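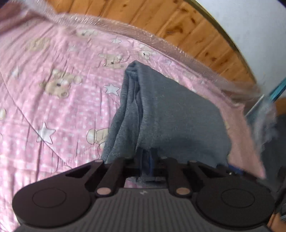

Fourth evening on the gripper and I finally got the sloppy pin sorted, so writing it down before I forget everything again like I did in March. Quick recap for anyone who missed the last one. Hand-held unit, two jaws, linkage arms on each side, every arm hinged on two of those copper-colored pins near the bottom. The pins are where all my trouble lives. When they're snug you can pinch the gray fleece at one point and it hangs like a tent over the teddy bear blanket, nice clean peak. When they're not snug the jaws meet a hair crooked and the cloth creeps out one side. Fleece is a good test for this. Thick, squishy, forgives nothing.

So. The counter said 2,149 closes when I opened it up. Last rebuild was at 1,555, which means I got less than 600 out of a set of bushings. Not great. Ngọc Cao gets way more out of hers but she mostly picks up boxes, and boxes don't pull sideways the way a blanket does. I think it's the sideways pull. Lutz Ehlers thinks it's my grease. We've been going back and forth on this for weeks in the comments and I'm not giving in yet.

What I did, in order, more or less.

Jaws open, battery out. Battery out FIRST. I have a purple thumbnail from the time I did it the other way around.

Pin caps off. They're a press fit and they will fly. I put a dish towel over the whole thing and pry from under the towel. Found three out of four right away, last one was in my slipper.

Then push the pins through from the inside. Mark which is which! They look identical and they are not, the lower ones wear on one side and if you swap them you get slop in a brand new direction. Masking tape and a pen, takes a minute. I didn't do this in March and paid for it.

Wiped everything down. There was lint packed in behind the left arm, a whole felt pad of it. Gray, pink, something blue. If you work with cloth at all just assume it's in there. Tweezers, then a dry toothbrush, then a rag. No compressed air, I tried that last year and it just drove the fuzz deeper into the bushing, had to dig it out with a sewing needle.

New bushings are from Korlow. The old ones came from Bellel and were fine I guess, but Bellel only sells them in bags of 14 now and I need 8 at a time, so there's always an odd pile left over that I lose. The Korlow ones are a tiny bit long. Giang Lục warned me about that and I ignored him. Had to take them down on a flat sheet of sandpaper, few strokes, check, few strokes, check. Went too far on one. Had a spare.

Grease: a dab. Less than you think. The extra ends up on the fabric and then you're doing laundry at 11 pm.

Putting it back together is the same thing backwards except for the arms. Close the jaws by hand before you seat the caps and look at how the tips meet. If one side touches first, back the stop screw off a quarter turn on that side and try again. I needed three trys. Once they touch evenly, caps on, battery in, cycle it empty a bunch of times and listen. There should be no click. I had a click. It was a cap not all the way down.

Then the cloth test. My version is dumb but it works for me: lay the fleece over the blanket, pinch, lift, hold for a slow ten count, let go. Do it from the left, do it from the right. The fleece likes to grab the quilted stuff underneath so you find out quick if the tips are closing square or scooping up a second layer. I want 20 good ones in a row before I call it done. Got to 17, scooped a layer, swore, gave the right stop screw another eighth, started over. Got my 20.

Still on the list:

Diễm Huỳnh says the guys at the Jukisville meetup are making bushings out of some slick plastic and not greasing at all. Want to try a set. If anyone has the inside diameter they're using please send it, I've asked twice.

Nhi Lục wants her pin puller back. I know. It's in the car.

Need to make a real log instead of pencil on the back of a Đào receipt. Half of my numbers from the winter are gone becuase I threw the receipt out.

Next check at 2,500 closes, or sooner if it starts walking sideways again. Lutz, I used your grease this time. We'll see.

Search this blog
Type and hit enter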